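From: Eduard Brabec
To: floor-talk list
Date: 2024-12-03
Subject: Re: two arms on the packing bench, who has lived with this?

Hi all,

Žofie wrote:

> We're a small outfit (gift baskets and fruit boxes, mostly for
> offices) and the owner has come back from a visit to Timport all
> fired up about putting a pair of arms on the packing bench. The
> people on my shift are asking me what happens to them and I don't
> have much to tell them. Has anyone here been through it? I don't
> need the sales version, I can get that from the owner. I want to
> know what the day looks like afterward. Who does what, who gets
> bored, who gets blamed.
>
> Žofie Michalík

Žofie, hello, and welcome to the list! I've been meaning to write this up for ages, so you're getting the long version. Get a coffee.

I run the packing room at Durrani. We do fruit boxes too, plus the kids' hampers with a toy thrown in, so I'd guess our mess is a lot like your mess. The arms came in February, a pair of them on one bench, set up by a fellow from Bullex who stayed with us for 2 weeks and ate more of our grapes than I'd like to put in writing. We have four people on the shift. We had four before, too, and I'll say that first because I know it's what your people really want to hear. I can't promise you the same, of course. Your owner isn't my owner. But get him to say it out loud, in front of everyone, before the crate gets delivered. Mine only said it after I'd pestered him for a month, and by then one of our best packers had already been to an interview across town. She stayed, thank goodness, but it was close.

So, what changed. The lifting and placing used to be the whole job, and you could do it with your head somewhere else. People talked all day. I knew everybody's kids' grades. Now one person minds the bench, and minding is a funny kind of work – you're not doing much with your hands but you can't wander off in your head either. The first few weeks everybody went home more tired than before, which annoyed the owner no end. We switched to 45 minute turns and that fixed most of it. Please don't let anyone sell you on a "dedicated operator." We tried it and he was miserable by lunch.

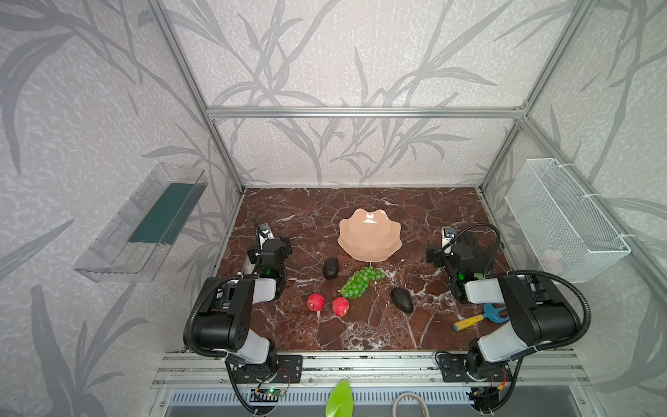

The other thing is teaching. When we get a new product in, somebody has to show the arms how it's done, over and over, moving things around between tries so they don't learn just the one layout. Soft fruit was the hard part for us. Everybody figured the youngest guy would be the natural at it because he plays video games, and he was fine, but the best teacher we have is a woman who has been packing fruit since before I got here. She knows how to come at a bunch of grapes so you don't drag it, and she had never had to explain that to a living soul. I asked for a raise for her on the strength of it. It took until the summer but she got it. If your people are going to be teaching the thing their own trade, get that into their job descriptions and their pay early, while the owner is still in a good mood about Timport!

Now, who gets blamed. Good question, and I wish I'd thought to ask it. We had an ugly week in the spring when a batch of apples went out bruised, and the first question from the office was "who was on the bench?" Well, she was on the bench, yes, but she hadn't set the grip and she'd already told us it looked too tight. So we made a rule that anybody can stop the arms for any reason and doesn't have to write down why. The Bullex fellow thought we'd be stopping all day long. We weren't. The stops went up for a bit and then they went down again, and I sleep better.

Speed, if you're asked: on a good day the bench is slower than my two quickest people and faster than me. It doesn't have a bad back, though, and three of us do. The real gain is at the end of the day, when it keeps the same pace and we don't. We had an order for 2,000 boxes last month and for the first time I can remember nobody stayed late.

What I miss is the talking. It's quieter, and I don't mean the motors, I mean us. We moved the label table over next to the bench so whoever's minding has company, and that helped some. I'd do it from day one if I had it to do over.

You could also try the folks at Trondamitz. They've had arms longer than we have and their shift lead is on this list, though she mostly lurks (hi!). I think they went the other way and put the arms on the night shift only, and I'd be curious to hear how that's holding up.

Anyway, bring a couple of your people over if you can get the time. Afternoons are better than mornings. They can ask my crew whatever they want and I'll go stand in the parking lot so they get straight answers.

Eduard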